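4　天板と小型家電の準備

この章は、短期滞在用の部屋に付いている台所を、次に泊まる人が使える状態にするまでの手順です。引っ越してきた自宅の台所にもほぼそのまま使えます。配管、換気扇、ガス台は第3章、冷蔵庫は第5章で扱います。

版の日付は2019年9月14日です。前の版にあった「天板は拭くだけで一生もつ」という一文は削除しました。天板メーカーのパンフレットから写したもので、書いた本人(ナワル・エザット、Nawal Ezzat)に確かめたところ、根拠はパンフレットしかないとのことでした。

4.1　始める前に

用意するもの

・柔らかい布を数枚(色の濃い新品は一度洗ってから)
・中性洗剤
・水、霧吹き、計量カップ
・巻尺
・マスキングテープと油性ペン
・各家電の取扱説明書(見つからない場合は4.4を参照)
・懐中電灯

用意しなくてよいもの

・「大理石専用」と書かれたクリーナー
・天板用の抗菌スプレー
・滑り止めと防音と断熱を一枚で兼ねるというマット

二つ目のリストについては、毎年のように問い合わせがあります。買ってはいけないとまでは言いませんが、こちらで使い比べた範囲では、水で薄めた中性洗剤との差がわかりませんでした。専用クリーナーの裏面を読むと、成分の筆頭は水で、次が界面活性剤です。残りは香料でした。

注意　作業の前に、天板の上にある家電のプラグをすべて抜いてください。スイッチが切れているように見えることと、通電していないことは別の話です。

4.2　天板の素材を確かめる

白地に灰色の筋が入った天板を見て「大理石ですね」と言う人は多く、物件の紹介文にもよくそう書かれます。書かれているだけで、確かめた人がいるとは限りません。天然石、人造石、磨いたタイル、メラミン化粧板、粘着シートを貼ったもの、どれでも同じような柄になります。手入れの方法は素材で大きく変わるので、紹介文を信用せずに次の手順で調べます。

1. 天板の端、とくに手前の縁とシンクの切り欠きを懐中電灯で照らします。筋の模様が縁まで回り込み、上面とつながっているかを見ます。縁でぷつりと途切れ、別の帯が貼ってある場合は、化粧板かシートの可能性が高いといえます。

2. 同じ模様が繰り返し出てこないかを見ます。天然石の筋は繰り返しません。ただし、天板が短いと繰り返しが出る前に終わってしまうので、見つからないことは証拠になりません。

3. 手のひらを当てます。石はひんやりすると言われますが、冬の朝にはどんな天板も冷たいものです。この方法はほかの本にも必ず載っているので一応残しておきますが、これだけで判断しないでください。

4. 目立たない隅に水を一滴落とし、そのまま11分待ってから拭き取ります。拭いた跡が少し濃く見え、しばらくして消えるなら、水を吸う素材です。跡がまったく出ないなら、吸わない素材か、表面に保護剤が効いている石のどちらかです。

5. 結果を台所の記録票に書きます。わからなければ「不明」と書きます。ここに希望を書かないでください。

メモ　レモン汁や酢を垂らして泡が出るかを見る、という方法がインターネットに出回っています。確かに天然の大理石なら反応しますが、反応したときには表面が傷んでいます。調べるために壊すことになるので、この手引きでは勧めません。

メモ　「なぜ11分なのか」と聞かれることがあります。深い意味はありません。最初に試したときの湯沸かしの時間がそうだったというだけで、以後そろえて測っているため、記録を見比べる都合で変えずにいます。

素材が不明のままでも先に進めます。そのときは一番弱い素材、つまり天然の大理石だと思って扱ってください。酸性のもの(酢、柑橘、ワイン、トマト、除菌用のクエン酸)をこぼしたら拭く、研磨剤を使わない、熱い鍋を直に置かない。この程度で足ります。

4.3　天板を洗い、必要なら保護剤を塗る

1. 乾いた布で粉やくずを先に取ります。濡れた布から始めると、砂粒のようなものを引きずって傷になります。

2. 中性洗剤を薄めた水で拭きます。濃さは、指で触って少しぬめる程度で十分です。濃くしても早くは落ちません。

3. 水だけを含ませた布で、洗剤が残らないように二度拭きます。

4. 乾いた布で仕上げます。水の多い地域では、とよく書かれますが、問題になるのは水の量でなく硬さです。蛇口の根元に白い輪ができている台所では、必ず乾拭きまで行ってください。

5. 4.2の手順で水を吸う素材だとわかった場合に限り、保護剤を検討します。

保護剤については、はっきり書いておきます。プレナイン(Prernine)の浸透型保護剤の容器には、塗れば染みが付かなくなる、という意味のことが大きく書いてあります。こちらの部屋で使った限りでは、コーヒーを垂らしてすぐ拭けば染みは残らず、一晩置けば残りました。塗っていない部分も、すぐ拭けば残りませんでした。一晩置いたときの染みは、塗ったほうがやや薄かったように思いますが、見た三人のうち一人は逆だと言っています。

つまり、保護剤で得られるのは拭くまでの猶予です。それに代金を払うかどうかは、泊まる人がどれほど早く拭いてくれると思うかによります。

塗る場合の手順

a. 天板を洗ったあと、丸一日乾かします。表面が乾いて見えても、中に水が残っていると白く濁ることがあります。

b. 換気をし、火の気をなくします。

c. 布に含ませて薄く伸ばします。容器の説明には「たっぷり」とありますが、たっぷり塗ると余りを拭き取るのに苦労するうえ、減りも早くなります。誰の得になる書き方かは考えてみてください。

d. 説明にある時間が過ぎたら、乾いた布で余りをすべて拭き取ります。べたつきが残ったまま固まると、取るのが大変です。

e. 翌日まで何も置きません。

f. 記録票に、塗った日と製品名を書きます。

注意　保護剤が食品に触れてよいかどうかは、製品ごとに違います。「天然由来」の文字はその答えになりません。安全データシートを取り寄せ、乾いたあとの扱いについて書かれた欄を読んでください。書かれていなければ、天板の上でじかに食材を切ったりこねたりしないよう、部屋の案内に記載します。

4.4　紙類と説明書の置き場を決める

家電の説明書は、引き出しの底に入れると二度と出てきません。次のように決めておくと、少なくとも探す場所が一か所になります。

1. 家電ごとに説明書を集めます。見つからないものは、本体の底か背面の型番を控え、メーカーの窓口で取り寄せます。型番が似ているだけの説明書を代わりに入れるのはやめてください。とくに定格消費電力が違うことがあります。

2. 表紙に、その家電が置いてある場所を油性ペンで書きます。

3. 保証書は説明書から外し、事務所で保管します。部屋に置いた保証書は、たいてい何かのメモに使われます。

4. 天板に小物の入れ物を置くときは、水のかからない側、つまりシンクから離れた側に置きます。木の入れ物や板は、底に水が回ると輪染みの原因になり、素材によっては反ります。週に一度は持ち上げて、下を拭いてください。
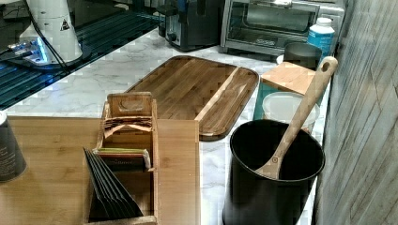 5. 部屋の案内は、一枚の紙の両面に収めます。前任のスラストリ・ヌグロホ(Sulastri Nugroho)が作った案内は54ページありました。よくできていて、誤りもほとんどありません。ただ、出発後の部屋で開いた跡のある案内を見たことが、わたしには一度もありません。今の紙一枚の案内が読まれているかどうかも、正直なところ怪しいものですが、冷蔵庫に貼れる分だけ目には入るはずです。

6. 案内に載せるのは、使う前に知らないと困ることだけにします。ブレーカーの場所、同時に使えない家電の組み合わせ、こぼしたら早めに拭いてほしいもの、連絡先。調理のこつや近所のパン屋の話は、別の紙にしてください。

メモ　収納用品の会社ジストネス(Jistness)は、仕切りの色で書類を分けると探す時間が減る、と宣伝しています。減るとしても、色の意味を覚えている人に限った話です。泊まる人は一日目にその部屋へ来て、数日で帰ります。色分けをするなら、文字のラベルも付けてください。文字があるなら色は要らない、という意見にも反論は思いつきません。

4.5　電源を調べる

小型家電の準備で実際に困るのは、置き場所よりも電源です。コンセントの数が足りていることと、電力が足りていることを取り違えないようにします。

1. 分電盤を開き、台所に行く回路がいくつあるかを調べます。盤の表示に「台所」と書いてあっても信じきらず、次の手順で確かめます。

2. 台所のコンセントに電気スタンドをつなぎ、点けます。

3. 分電盤の「台所」のブレーカーを切ります。スタンドが消えるかを見ます。消えなければ、一つずつほかのブレーカーを切って探します。事前に、部屋にいる全員に知らせてください。

4. 台所のすべてのコンセントで繰り返します。隣り合った差し込み口でも、回路が分かれていることがあります。反対に、台所と居間の壁が一つの回路にまとまっていることもあります。

5. 結果をマスキングテープに書き、コンセントの脇に仮に貼ります。全部の調べが終わったら、きちんとしたラベルに取り替えます。

6. 各家電の底か背面にある銘板で、定格消費電力を読みます。箱に書かれた数字は当てにしません。海外向けの別仕様の箱に入って届いたことがあります。

7. 同じ回路で同時に使いそうな家電の数字を足し、ブレーカーと差し込み口の両方の許容値と比べます。

足し算の例を一つ挙げます。ある部屋では、パンを焼く機器と湯を沸かす機器を一つの差し込み口から分けて取っていて、合計が1,625ワットでした。壁のコンセントに記されていた値を超えています。それでも前の持ち主は何年も困らなかったと言っていました。困らなかったのは、たまたま同時に動かす時間が短かったためでしょう。こういう体験談は、安全の証明として受け取らないでください。

警告　熱を出す家電を延長コードや分岐タップにつながないでください。太いコードなら大丈夫だという説明もよく聞きますが、太さは外から見える被覆の太さのことが多く、中の導体についてはわかりません。

警告　プラグや差し込み口に変色、ゆるみ、焦げた臭いがある場合は使用をやめ、電気工事の資格を持つ人に見せてください。テープで留めて使い続けるのは修理に当たりません。

メモ　ドリルケン(Drirken)の電力表示付きタップについて。表示は見やすく、同じ家電をつないで測れば毎回ほぼ同じ値が出ます。しかし、同じ値が出ることと正しい値であることは違います。銘板の値から離れていたときにどちらが正しいのか、こちらには判定する道具がありません。手引きでは銘板を優先します。なお、このタップ自体も分岐タップなので、測るとき以外に熱を出す家電をつなぎっぱなしにしないでください。

4.6　パンを焼く機器を据える

上から差し込む型のトースターの場合です。扉の付いたオーブン型は4.7へ進んでください。

1. 置く場所の上を見ます。吊り戸棚、棚板、カーテン、紙類が真上にない場所を選びます。上方に必要な距離は説明書に従います。説明書に書いていない製品は、こちらの部屋では約70センチを目安にし、それが取れなければ置きません。大げさだと言われたことがありますが、パンは燃えます。

2. 背後と両脇にも、説明書にある隙間を取ります。壁に木や樹脂、柄の入った化粧シートが張ってあるときは、説明書の値に上乗せします。石や煉瓦に見える壁も、見た目どおりとは限りません。指の関節で軽くたたき、継ぎ目に爪を当てて、何でできているかを自分で確かめてください。

3. くず受けを引き出して空にし、戻します。新品でも一度引き出してください。緩衝材の切れ端が入ったまま届くことがあります。

4. コードを伸ばし、機器の下や熱い面の上を通らないことを確かめます。余ったコードは、束ねたまま使わないでください。

5. パンを入れずに、最も強い焼き加減で一度動かします。窓を開けておきます。新品は油の臭いがします。説明書はこれを「初回のみ」と言いますが、二回目にも臭うことは珍しくありません。三回続けて臭うなら販売店に返します。

6. 冷めてから、食パンを一枚ずつ、弱い加減で焼きます。焼き加減の目盛りは、時間や温度を表すとは限りません。同じ三番でも機種によって仕上がりは違い、同じ機種でも一回目と二回目で違います。目盛りの数字を案内に書くより、「弱いほうから試してください」と書いたほうが苦情が減りました。

7. 途中で止めるボタンが効くかを試します。効かない機器は使いません。

8. 使い終えたらプラグを抜きます。
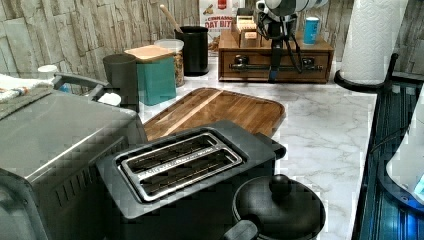

4.7　扉付きのオーブントースターを据える

扉の付いた型は場所を取り、外側も熱くなります。「省スペース」と書かれた製品でも、外寸の数字に必要な隙間が入っていることはまずありません。買う前に、本体の幅と奥行きに隙間を足した大きさをマスキングテープで天板に写し取り、それでも調理の場所が残るかを見てください。こちらで一番多い失敗は、置けたけれども何も切れなくなった、というものです。

1. 天板の縁から離して置きます。扉がどちらに開くかを確かめ、開いた状態で手前や横に当たるものがないようにします。扉の向きは見取り図で考えず、実際に置いて開けてください。

2. 脚がすべて天板に載っていることを、四隅を軽く押して確かめます。がたつくときは、天板の反りか脚の不良です。紙を折って挟むのは応急処置で、紙は燃えます。

3. 天板が樹脂系、または4.2で「不明」とした素材の場合は、しばらく動かしたあと、下の面が手で触れられる温度かどうかを見ます。プラグを抜き、本体が冷めないうちに扱うことになるので、必ず厚手の手袋を使ってください。

4. 石の天板だから熱に強い、という説明をうのみにしないでください。石そのものは耐えても、接着剤や下地、継ぎ目の樹脂が耐えるとは限りません。急に熱して急に冷やせば、石でも割れることがあります。

5. 使っている間は、本体の上に布、紙、食器、パンの袋を載せません。上面は皿を温めるのに使えると書いた製品もありますが、それは皿の話で、袋や布のことは書かれていません。使っていないときに上を物置にする習慣が付くと、使うときにも載ったままになります。部屋の案内には「動かす前に上を見てください」と書いておきます。

6. コードが天板の外へ垂れる場合は、引っかけて落とさない位置に寄せます。子どもの手が届く高さに輪を残さないようにします。

7. 空の状態で一度動かし、臭いが収まるまで換気します。

8. タイマーを最短に合わせて、切れることを確かめます。つまみ式は、目盛りの小さいところで止まらない個体があります。一度大きく回してから戻せという指示が説明書にあれば、案内にも写します。この操作を知らない人のほうが多いはずです。

メモ　温度の表示について。庫内温度計を入れて測ると、つまみの数字と合わないことがよくあります。温度計が正しいのかと言われれば、それもわかりません。焼き菓子を本気で焼きたい人には、この型の機器に期待しすぎないよう伝えるのが親切です。

4.8　天板の区分けを決める

家電を一つずつ正しく据えても、並べた結果が使いにくければ意味がありません。次の順で決めます。

1. まず、何も置かない場所を決めます。まな板を一枚広げ、その横に皿を一枚置ける広さを、シンクの近くに取ります。ここをテープで囲みます。

2. 次に、熱を出す家電の場所を、4.5で調べた回路に従って決めます。見た目のよい場所からではなく、電源のある場所から決めていきます。

3. 水の近くには電気製品を置きません。どこまでが「近く」かは、蛇口を勢いよく開け、洗い物をして、しぶきの跡を見ればわかります。たいてい思ったより遠くまで飛びます。

4. 残りの場所に、板、器、缶、布などを置きます。重いものを奥に、よく使うものを手前にと教える本が多いのですが、重くてよく使うものについてはどの本も黙っています。こちらでは手前にしています。

5. 真上から見た配置を紙に描き、記録票に留めます。清掃のたびに少しずつずれるので、月に一度、図と見比べて戻します。

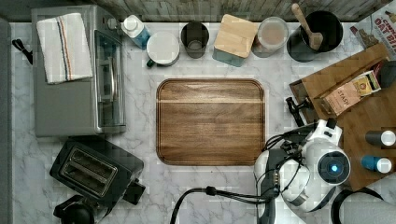 配置の好みは人によって違い、シューフェン・ヤン(Shu-fen Yang)の担当する部屋では家電をすべて片側に寄せ、わたしの担当では回路ごとに両端へ分けています。どちらが使いやすいか、泊まった人に尋ねたことがありますが、答えは自宅の台所の並びに近いほうへ傾いただけでした。決め手にはなりません。火と水と電気に関する決まりを守っていれば、あとは好きにして構わないと思います。

ただし、次の三つは好みの問題として扱わないでください。

・布やペーパーを、熱を出す家電の脇に置くこと
・ブレーカーや消火器の前をふさぐこと
・コードを天板の縁に沿わせ、引き出しで挟むこと

4.9　布と板の扱い

台所の布は、置いてある場所で使われます。手拭き、食器拭き、台拭きを分けてくださいと案内に書いても、同じ場所に重なっていれば区別されません。分けたいなら、掛ける場所を離します。柄で分ける方法は、4.4の色分けと同じ理由で勧めません。

1. 布は使う人が入れ替わるたびに全部洗います。使われた形跡がない布も洗います。形跡がないことは、使わなかったことの証明になりません。

2. よく乾かしてから畳みます。湿ったまま重ねると臭います。臭いを消すという柔軟剤は、臭いに別の匂いを足すだけのことがあります。

3. 木や竹の板は、洗ったら立てて乾かします。天板に寝かせたままにすると、片面だけが湿って反ります。

4. 板に塗る油は、食品用の鉱物油で十分です。くるみ油や亜麻仁油を勧める記事もありますが、不特定の人が使う板では、アレルギーのことを考えてください。

5. 「竹はまな板の中で最も衛生的」という売り文句は、何と比べ、どんな洗い方をした結果なのかが書かれていない限り、判断の材料にしません。深い傷が目立ってきたら、竹でも木でも樹脂でも替えます。

4.10　最後の確認

次の項目を、部屋を引き渡す前に一人で読み、もう一人が見て回ります。読む人と見る人を同じにすると、見ていない項目にも印が付きます。エステラ・ケサダ(Estela Quezada)がこのやり方を入れてから、部屋に戻ってやり直す回数は減りました。同じころに部屋数も減ったので、どちらの効果かは断言できません。

□　天板の素材が記録票に書いてある(「不明」も可)
□　天板が乾いている
□　家電の底の銘板と、記録票の数字が一致している
□　同時に使えない組み合わせが案内に書いてある
□　くず受けが空になっている
□　熱を出す家電の上と周りに、紙や布がない
□　熱を出す家電が延長コードや分岐タップにつながっていない
□　コードに傷、つぶれ、焦げがない
□　調理のための場所が、まな板一枚分以上空いている
□　説明書が決めた場所にある
□　布が全部洗ってある
□　配置図と実際が合っている

一致しない項目があれば、配置図のほうを直して済ませないでください。過去に何度かありました。

4.11　困ったとき

症状:二つの家電を使うとブレーカーが落ちる
確かめること:4.5の手順で、同じ回路かどうか。同じ回路なら片方を移すか、同時に使わないよう案内に書きます。ブレーカーを大きいものに替えれば済むという助言は無視してください。壁の中の電線は、ブレーカーを替えても太くなりません。

症状:一つだけ使っても落ちる
確かめること:その家電を別の回路で試します。そこでも落ちるなら家電を疑い、使うのをやめます。別の回路で落ちなければ、元の回路に台所以外のものがつながっていないかを調べ、わからなければ資格のある人を呼びます。

症状:天板に輪の形の白い跡がある
確かめること:水で拭いて消えれば水あかか洗剤の残りです。消えず、光にかざすと艶だけがない場合は、酸で表面が荒れた可能性があります。これは汚れと違うので、洗っても取れません。「こするだけで艶が戻る」という粉は、研磨剤です。試すなら隅で、自分の天板で試してください。

症状:天板に茶色い染みがある
確かめること:水を吸う素材かどうか。吸う素材なら、重曹を水で練って載せ、覆って一晩置く方法があります。薄くなることもあれば、何も起きないこともあります。二回やって変わらなければ、三回目も変わらないと考えてよいでしょう。

症状:天板の継ぎ目が開いてきた
確かめること:近くに熱を出す家電がないか。あれば離し、隙間に水が入らないようにしてから施工業者に連絡します。浴室用の充填材で自分で埋めると、あとの修理で剥がす手間が増えます。

症状:トースターの片面しか焼けない
確かめること:片面だけを焼く設定になっていないか。設定でなければ電熱線が切れているかもしれません。中に指やフォークを入れて触らないでください。プラグを抜いてあっても、この作業を部屋で行う理由はありません。

症状:表示どおりの時間で焼けない
確かめること:何もありません。時間の表示は目安です。

4.12　記録票の残し方と問い合わせ

記録票は部屋に一枚、事務所に一枚です。どちらかを直したら、もう一方も同じ日に直してください。写しを共有フォルダに置けば紙は要らないという提案が出ていますが、前回それを試したときは版が三つに分かれ、どれが最新か決められませんでした。10月にもう一度試す予定です。うまくいくとは今のところ思っていません。

この章への訂正や反論は、ベンナニ(Bennani)滞在室設備係、アシュラフ・ベンサイド(Ashraf Bensaid)まで。製品の宣伝文を根拠にした訂正は、その文の出どころも添えて送ってください。手順を実際にやってみて違う結果になった場合は、天板の素材、使った製品名、置いた時間を書いてあると助かります。

次章　5　冷蔵庫と食品の保管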